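Gesesis 소식지 1월호
집안일과 기계, 지금 어디까지 왔습니까
글: Teguh Yusof
2026년 1월 10일

지난 10월부터 독자 여러분에게서 같은 질문을 여러 번 받았습니다. "로봇이 설거지 뒤의 정리를 해 줄 수 있습니까?" 저는 한국어로 글을 쓰는 일이 아직 조심스럽지만, 이 질문에는 제가 직접 대답하고 싶었습니다. 짧게 말하면, 일부는 할 수 있고 대부분은 아직 사람이 더 빠릅니다.

많은 분들이 무거운 일이 어렵고 가벼운 일이 쉽다고 생각합니다. 저도 처음에는 그렇게 생각했습니다. 공장에서 상자를 옮기는 기계는 오래전부터 일을 잘하고 있습니다. 상자는 크기가 정해져 있고, 놓이는 자리도 정해져 있습니다. 그런데 부엌에는 정해진 자리가 별로 없습니다. 컵은 어제와 다른 곳에 있고, 숟가락은 그릇 밑에 들어가 있습니다. 사람은 이런 것을 생각하지 않고 처리합니다. 기계는 하나하나 보고 판단해야 합니다.

그중에서 제가 가장 오래 들여다본 일은 젓가락을 통에 꽂는 일입니다. 어린아이도 하는 일이지만, 나누어 보면 동작이 꽤 많습니다. 먼저 여러 개 중에서 하나를 고릅니다. 옆의 것을 밀지 않고 집습니다. 누워 있는 것을 세웁니다. 그다음에 좁은 입구를 맞추고, 알맞은 높이에서 놓습니다. 이 순서에서 어느 하나가 조금 틀리면 젓가락이 입구에 걸리거나 식탁 밑으로 굴러갑니다. 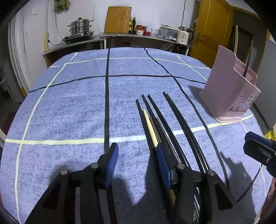 식탁 위의 젓가락과 분홍색 젓가락통. 오른쪽의 검은 젓가락 두 개는 거의 붙어 있습니다.

서로 붙어 있는 젓가락은 특히 까다롭습니다. 손가락이 들어갈 틈이 없으면 집게는 두 개를 같이 잡습니다. 사람은 손끝으로 살짝 굴려서 떼어 놓는데, 우리는 이 동작에 이름도 붙이지 않았습니다. 반사도 문제입니다. 윤이 나는 검은 젓가락은 빛을 받으면 밝은 줄이 생기고, 카메라로 보는 기계는 그 줄을 물건의 가장자리로 잘못 읽을 때가 있습니다. 무늬가 있는 식탁보 위에서는 구별이 더 힘들어집니다. 줄무늬도 길고 가늘고, 젓가락도 길고 가늘기 때문입니다.

숫자를 하나 말씀드리겠습니다. 동료 Nerys Kemeys 씨가 Dolline 작업실에서 젓가락 꽂기를 60번 시험했습니다. 그중에서 17번은 실패했습니다. 실패 중에 일곱 번은 두 개를 한꺼번에 집은 경우였고, 나머지는 대부분 통의 입구를 맞추지 못한 경우였습니다. 한 개를 꽂는 데 제일 오래 걸린 시간은 58초였습니다. 저는 이 기록을 보고 조금 실망했는데, Kemeys 씨는 반대로 기뻐했습니다. 같은 시험을 처음 했을 때는 통 근처에도 못 갔다고 합니다.

작업장 쪽은 사정이 조금 다릅니다. Besson 공장의 포장 라인에서는 기계가 부품을 칸에 넣는 일을 이미 맡고 있습니다. 그곳에서는 부품이 한 방향으로만 들어오고, 조명도 바뀌지 않습니다. 담당자에게 물어보니, 부품이 뒤집혀서 들어오면 지금도 사람을 부른다고 했습니다. 그러니까 공장의 기계가 부엌의 기계보다 똑똑하다고 말하기는 어렵습니다. 공장이 기계에게 맞추어 준 부분이 큽니다.

그러면 집도 기계에게 맞추어야 합니까? Clitico 모임에서 이 이야기가 나왔을 때 의견이 나뉘었습니다. 어떤 분은 식탁보를 단색으로 바꾸고 젓가락통도 입구가 넓은 것을 쓰면 된다고 했습니다. 다른 분은 그렇게까지 할 바에는 자기 손으로 꽂겠다고 했습니다. 저는 두 번째 의견에 조금 더 가깝습니다. 저희 집에는 모양이 다른 젓가락이 섞여 있고, 저는 그것을 바꾸고 싶지 않습니다.

지금 로봇 구입을 고민하시는 분께는 바닥 청소 정도를 기대하시라고 말씀드립니다. 식탁 정리를 기대하고 사시면 아직은 마음이 상하실 수 있습니다. 다음 호에서는 수건 접기에 대해서 쓰겠습니다. 집에서 기계에게 제일 먼저 맡기고 싶은 일이 있으시면 편집부로 보내 주십시오. 짧은 글도 좋습니다.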